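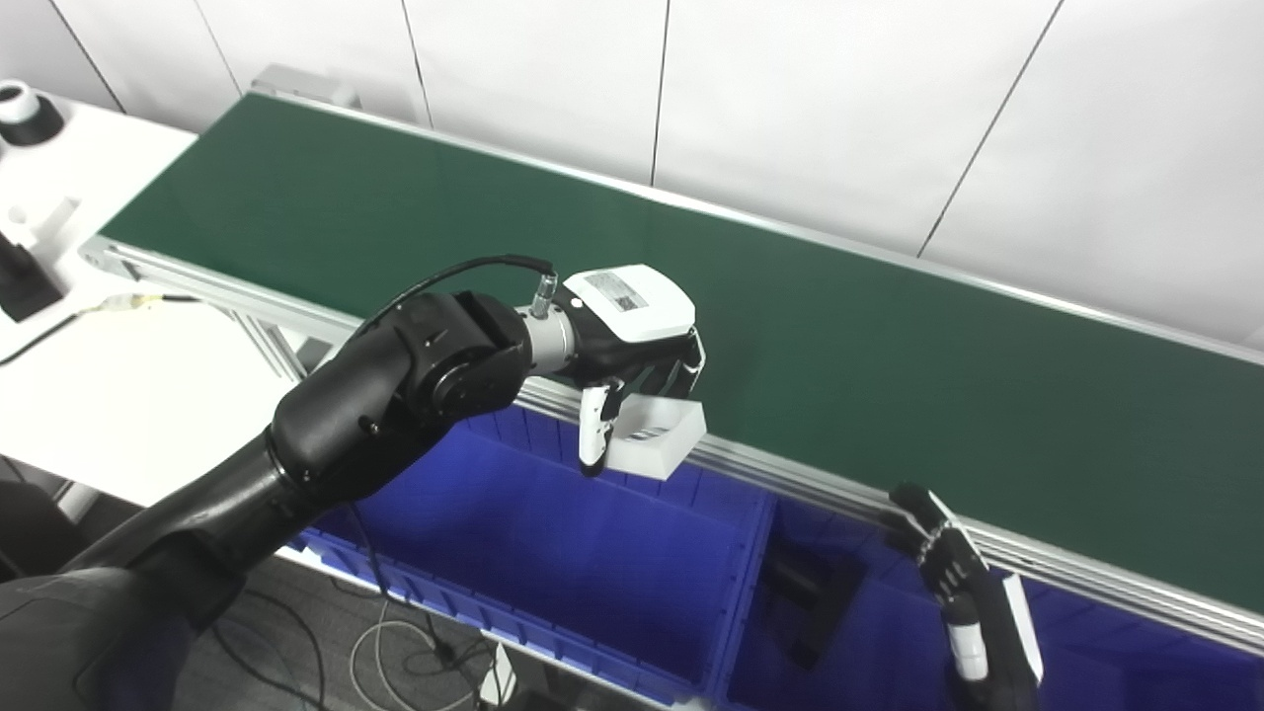 Ticket 731 — left hand won't release over bin

2 May 2023
Raised by Jennylyn Layug, Vandon cell, Astlow
E-mail this ticket | Print

Left hand on the sorting rig is hanging on to parts after the open command. Thumb drive reports open at 80, real position stuck at 52. No fault raised, controller carries on as if the part's gone. Right hand fine so far.

Tried:
- restarted hand controller, same
- re-seated cable at left wrist, ok for a bit then same again
- dropped grip force, no diffrence

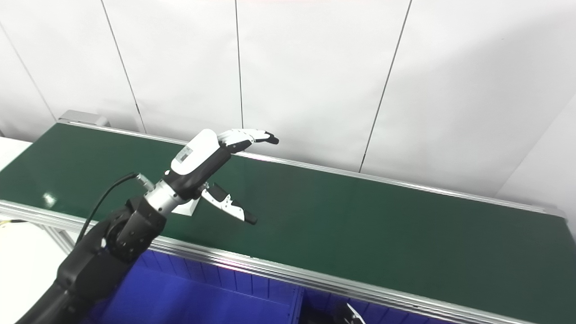
Update — palm-down test over belt

Belt isolated at the panel for this. Ran open/close with palm down, 94 cycles. Thumb lagged on nearly all of them once the forearm was rolled over. Palm up it behaves. So either the cable loop is pulling at the wrist or the thumb joint's binding, can't tell which yet. Gwynne have been asked for a spare cable.

Both arms parked over the bins, belt stays off. Please dont jog the left arm til the cable's swapped. 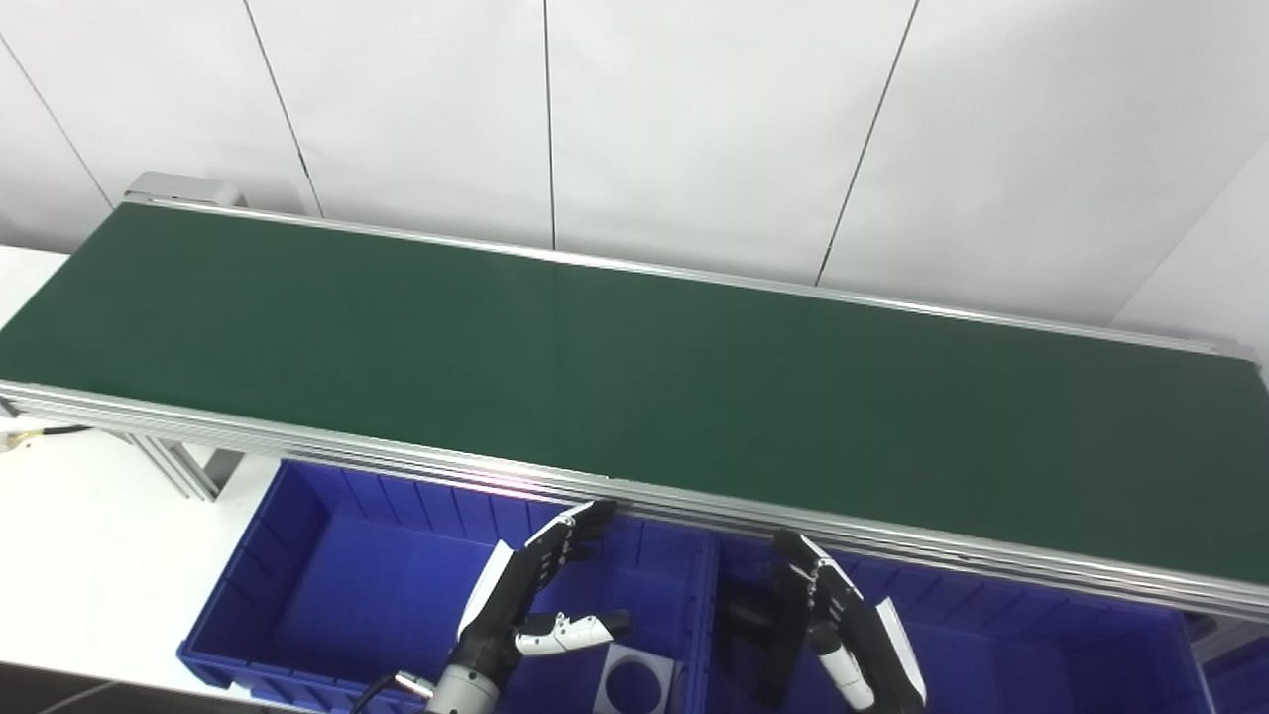
Bustemia support: Swap the cable before you strip the thumb. Log the encoder while you roll the wrist by hand, drives off. If the reading jumps it's the cable, if it's steady send us the hand.

Ok, will do both and post the log. Ticket stays open.

Last updated: 2 May, late shift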